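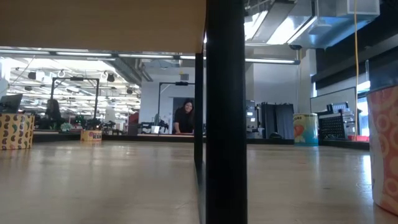
Photo: Flastetti

The Night Bus to Vasedum

My grandmother swore you could hear the sea from the 134 bus if you sat on the left and kept your mouth shut, so I sat on the left and kept my mouth shut, which for me was a feat!

It was March and the heater was roaring. Besides the driver there were 3 of us on board: me, a woman with a cello, and a boy asleep under a yellow raincoat. We passed the last houses of Flastetti and then the Plirine works with its one green light, and after that there was only road, and rain coming at the glass.

I had her coat on. I had her ticket too, number 549, bought the summer she was nineteen and never punched. She had meant to go to Vasedum to sing in a dance hall. She got as far as the bus stop, met my grandfather eating a peach, and stayed for the peach.

"Best peach of my life," she always told me. "But you go and see, and tell me if they still have the lanterns."

Somewhere past the second bridge the driver switched off the heater. I held my breath. The woman put her hand flat on the cello case, as though it might speak up — and there it was, a long hush and then a drag of stones, over and over, right under the noise of the tires. The sea! I laughed out loud and woke the boy.

"Is that Vasedum?" he asked.

"It's the Tang," said the driver. "Vasedum's round the other side of it."

We came around the headland at ten past four in the morning, and oh, the lanterns. They ran down both sides of the harbor, red and gold, swinging like mad in the wind, 110 of them according to the sign by the steps. Half were out. I didn't care one bit.

I held the ticket out to the driver. He turned it over, read the price, and whistled. Then he took the old punch off its hook and put a clean round hole right through the middle.

I found a phone by the harbor wall. It rang twice.

"Well?" said my grandmother, wide awake. "Are they lit?"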